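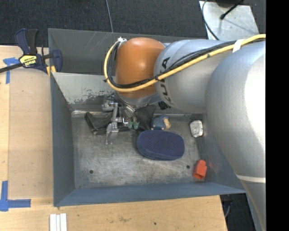
*A KUKA arm with a metal finger gripper over one of the two bins at the Fadska bench.*

**Fadska** is a student project in robotic bin picking, run as a two-semester elective for engineering undergraduates. Teams program an industrial arm to take unlike objects out of a metal bin and place them in a second bin behind it. The course was first offered as a short workshop by Elikem Abugri and became a credit course the following year. Its final exercise, the Travau run, is open to teams from outside the school.

## Equipment

The project uses a single KUKA arm fitted with a gripper built by students. The gripper hangs from the wrist on an aluminium bracket and ends in a slender metal finger. Power and signal cables are routed along the outside of the arm and tied in bundles – a layout kept from the workshop period, when the end tool was changed often.

The bins stand on a wooden tabletop and are held by a bar clamp. Blue tape on the wood marks reference positions. Teams check the bin position against the tape before each session and record any shift in the bench log. The bare metal of the bin floor is scuffed and reflects light unevenly, and several teams have reported false edges in their depth data as a result. Adom Dogbe, who took over the course from Abugri, has declined requests to paint it.

## Object set

The objects are drawn from a store of 119 household items and toys known as the Adjei set. It mixes rigid blocks, soft fabric pieces, small toys and crumpled or shiny items. Fabric is treated as a separate class in scoring, as it can fold under the finger and change height between attempts. Objects that lie against a wall of the bin are left in place at the start of a run.

## Course structure

The first semester covers arm motion, frames of reference and calibration. Students work in simulation until their code passes a collision check, then move to the bench in groups of three. The second semester is given to grasp planning and error recovery. Each group submits a written report with its source code and a list of failed grasps sorted by cause.

## Travau run

The Travau run is held in May. Each team has 8 minutes to transfer objects from the front bin to the rear bin without operator input. A dropped object may be tried again, but contact with a bin wall above the force limit ends the attempt. Ties are settled by the lower number of arm moves.

The best recorded result belongs to the Solico team, which used a slow approach path and a second look at the bin after every grasp. Its planner was released to later groups in September 2023 and is now the baseline for the second semester.

## See also

- Bin picking
- Grasp planning
- Hand–eye calibration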